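Where the Small Things Go: Sorting and Packing a Shared Workroom
Project report, Ilídio Macedo
Supervised group: Patrício

When we picked our topic for the term, most of us thought tidying a room would be the easy choice, and I will admit I was one of the people who thought so! Our workroom at Stallport had been filling up for years, and there were 364 items on the old inventory, many of them things that none of us could even name (the list called one of them "bracket, other").

We gave ourselves 7 sessions. In the first two we only sorted, putting everything into groups by how often people reached for it, and after that we packed whatever was left over into boxes with a label on the short side. I had wanted the labels on top, but once the boxes were stacked I had to agree with the others.

The hardest part was agreeing on what counts as "often." We asked the people who use the room, and 33 of them answered, which was lovely of them so close to finals. Their answers moved a good many things back out of the boxes, tape and clamps most of all, and we redid two shelves because of it.

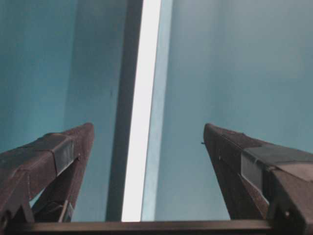
Stallport, 24/04/2024

Dark coverings went under "fabric and soft parts" in our first plan. We later dropped that group and sorted by use alone, so anything attached to a tool now stays with the tool. I still think a soft parts shelf would be nice to have, and I would like to try it again in September if the room is free.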